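Sudby Eat-a-Bit-More-Fruit Group
Minutes of the October get-together, 2026-10-28

I took the notes again, so if something sounds more like me than like you, send me a correction and I'll fix it before the next one. We started late (the kettle) and I missed the first bit of the chat about parking.

Last time's minutes
Agreed, with one change. I wrote that dried apricots have no fiber once they're soaked, and that was me mishearing. They keep it! Fixed on the website copy.

Fiber talk
Our speaker from the Husness clinic came back to finish the talk on fiber, and I thought it was even better than the first half. The main thing I wrote down is to go up slowly. If you've been living on white toast, don't jump straight to a big bowl of bran and three pears, add a bit every few days and drink more water along with it. A lot of nodding at that one. She also said to leave the skins on wherever you can stand it, apples and pears especially, and to give them a good rinse under the tap first.
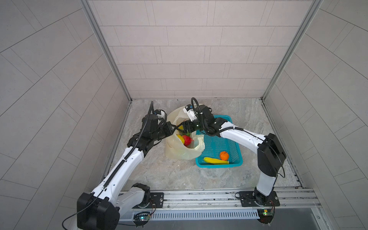
Somebody asked whether juice counts, and we got stuck on that for ages. Her answer was that a small glass is fine with a meal but most of the fiber stays behind in the juicer, so she'd take the whole fruit nearly every time. I asked about smoothies (of course I did) and she was kinder about those, as everything goes in. She'd still have one with breakfast and not sip at it all morning, mostly for the sake of our teeth.

There was a question about grapefruit and blood pressure pills too. She wouldn't give a blanket answer and I'm glad she didn't. Some medicines really don't mix with it, so please ask your own pharmacist and take the box with you when you go.

Snack swap, how it went
We had 19 people sign up for the snack swap, which is our best yet and I'm so pleased! The idea was to trade one packaged snack a day for a piece of fruit or some raw vegetables. Most people said the afternoon was the hard part. Mine was after supper, when I'm in front of the TV and the crackers are right there in the cupboard calling me. 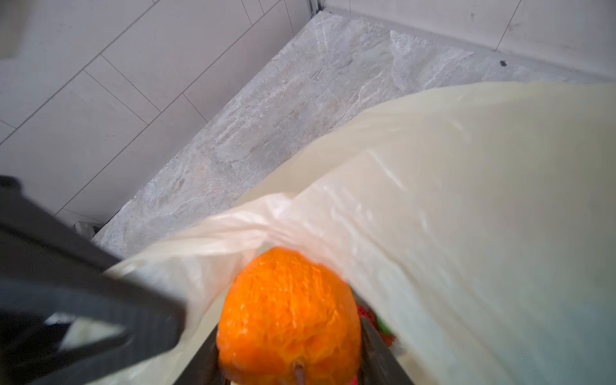 What helped people was having things washed and cut ahead of time. Pepper strips got a lot of love, and so did cold orange segments. One person freezes grapes and eats them like candy, and I've been doing it ever since I heard (cut them up first if there are little ones in the house). Two people dropped out partway through and both want to go again, so nobody needs to feel bad about a rough week. We're running it again in January.

Shopping on a budget
We went over the price sheet from the Trorkar market. Cabbage, carrots and apples are still the best buys, and berries are much too dear right now, so we're all for frozen. Frozen is every bit as good for most things, by the way, we covered that in the spring. I said I'd retype the sheet in bigger print as I could hardly read my own copy.

We also talked about storage:
- Keep bananas away from everything you don't want to ripen.
- Tomatoes on the counter, then the fridge once they're ripe.
- Take cucumbers and peppers out of any bag that's gone damp inside.
- Apples last far longer in the fridge than in the bowl.

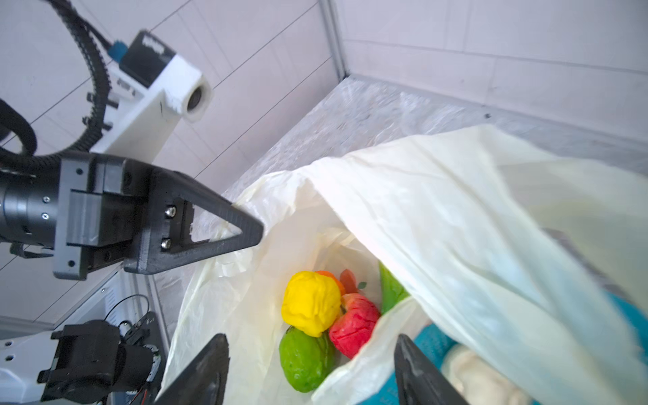
Recipe corner
The Tóth cabbage and apple salad was the hit of the tasting table. It's shredded cabbage, grated apple, lemon, a spoonful of yogurt and caraway seeds, and it sits overnight. I had 2 helpings and would have gone back. The lentil loaf needs work (dry, we all agreed, even the person who made it). Next time we're doing soups, so bring one if you've got a good one, and write down what's in it for anybody with allergies.

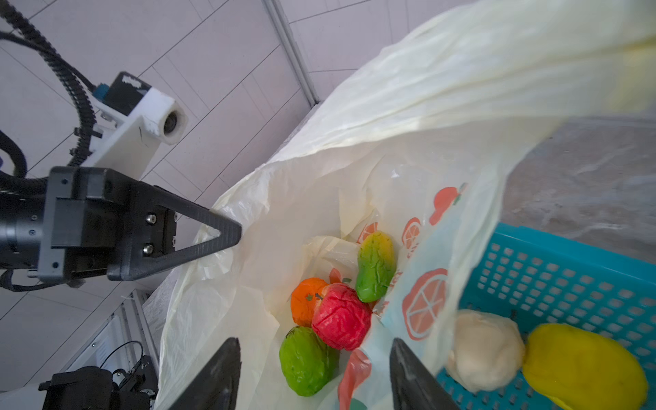

Fruit in a shopping bag with a citrus print

To do
- Me: retype the price sheet, put the salad recipe on the website.
- Tasting table crew: more small bowls, and labels this time.
- Everybody: tell me if you're in for the January swap.

Any other business
The spare blender is still going if anyone wants it. The lid sticks a little. We finished up with tea and the last of the salad, and I've got a green scarf here that was left on a chair.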